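## What the robot learned from us, and what it didn't

I went out to Irkdale in the first week of the year to see the Skostisus setup, and I went as a doubter. Several of you have written in asking whether you should be worried, excited, or saving up. I can tell you what I saw, what I was told, and where I think the two parted ways.

The idea is simple enough. Instead of writing out every motion in code, a person does the job through the robot while the machine records it. At Skostisus you sit at a bench with a pair of small hand-held arms, and whatever you do with those, the two bigger arms do inside their box. Pick up a block, put it somewhere, go back to the start. Each round is called a demonstration. Gather enough of them, feed them to the training software (theirs is named Keane), and the robot is supposed to manage the job without you.

Yaa Essien runs the sessions, and she let me try. I was terrible. My left hand kept drifting while I looked at what my right hand was doing, and the lag, small as it is, made me overshoot every time I reached down. It took me a good while to place one toy block where I wanted it. Yaa deleted my attempts without comment. She said later that first-timers' rounds almost never go into the set, and that bad examples teach the arms bad habits very well.

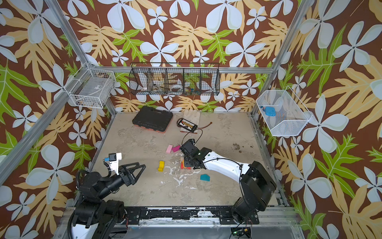
What bothers me is the word "teach." When you teach a kid to put away blocks, the kid gets the point after one or two goes and can do it in a different room with different blocks. Skostisus collected 2,695 demonstrations of block sorting between March and the end of the year. Kwadwo Adjei, who keeps the records, was proud of that number, and I understand why, as it's a lot of sitting. But it is also a lot of sitting for a job that a bored four-year-old does while watching cartoons.

I asked what the arms could do on their own after all that. Kwadwo pulled up the last test sheet. With the blocks set down in places like the ones used in training, the arms finished the sort 80 times in every hundred. Move things to spots the operators seldom used and it falls off fast. He didn't have a clean figure for that and wouldn't guess at one, which I respected. I did notice that the poster in the hallway only had the 80.

Then there's the matter of who does the work. Kekeli Asante has put in more hours at the bench than anyone else there. He told me he can get through 22 good rounds before his wrists want a break, and that his rounds look different by late afternoon. He gets lazy about the approach and comes in at a slant. The robot, he said, has picked up the slant. I watched for it on one of the self-run trials, and sure enough, in it came from the side like a tired man reaching for his keys.

To be fair to them, I heard good arguments too. Efua Antwi pointed out that she couldn't have written a program for this if you gave her a year. Objects land at odd angles, the two arms have to stay out of each other's way, and nobody wants to describe all of that in rules. Showing it by hand gets you past that wall in a few weeks. She also says the next job needs fewer rounds than the last one. The plan for the next one, which is putting a glove on a shelf, calls for 1,000. I'd like to see that happen before I repeat it as fact.

What I'd push back on is the sales talk. Flerkadex, which puts up part of the money, sends out a flyer saying that any worker can train a robot in an afternoon. I spent an afternoon. I trained nothing. Etornam Eshun, who handles visitors, agreed that the flyer was written by somebody who hadn't sat at the bench, and asked me to mention that Skostisus didn't write it. So I'm mentioning it.

If your shop gets a pitch for one of these systems, ask how many rounds were recorded and how many were thrown out. Ask to move the parts yourself before the demo starts. Ask who's going to sit at the controls, and what they'll be paid for it. I asked that last one in Irkdale and was told it was "still being looked at."

Yaa has invited me back in March for the glove trials, and I've said yes. She says I can have another go on the arms. She'll be deleting those too, I expect.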